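Search this board Advanced search

Marker pose drops when the wrist rolls - tracker or calib?
2 min read

kolleo_dev
Running Parry 11 on the two hand-held grippers. Pose from the cube is fine until I roll the wrist, then it jumps and the planner gets garbage. Log has 1,215 rejected poses from one session. Reach into the bin is where it hurts.
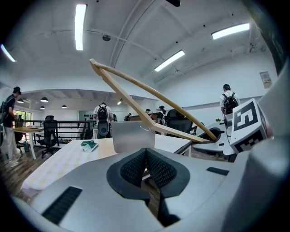
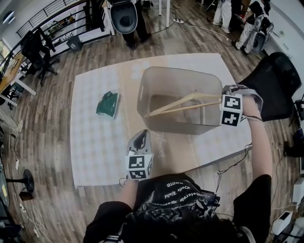
Tried smoothing at 80 ms, helps the jitter, adds lag. Anyone fixed this in Mimus instead?

skarnine
Smoothing won't do it. Looks like the classic flip - one face square on to the camera, solver picks the wrong answer of two. Use all visible faces as one board.

kolleo_dev
thought Parry did that by default??

skarnine
Only if the board file loads. Check the startup log, it fails quiet.

mostly_lurking
Disagree, I'd look at time sync first. We had the same jumps and it was camera vs gripper clock, off by around 100 ms. Board file was fine teh whole time.

skarnine
Sync gives you lag, not a flip. Plot the roll. If it snaps and snaps back it's the solver.

mostly_lurking
Ours snapped too. Plot both then

kolleo_dev
ok board file path was wrong, so single marker mode all along. Fixed, rerunning now. Still get a few bad ones near the bin wall so will check clocks tommorow

3 shares 8 comments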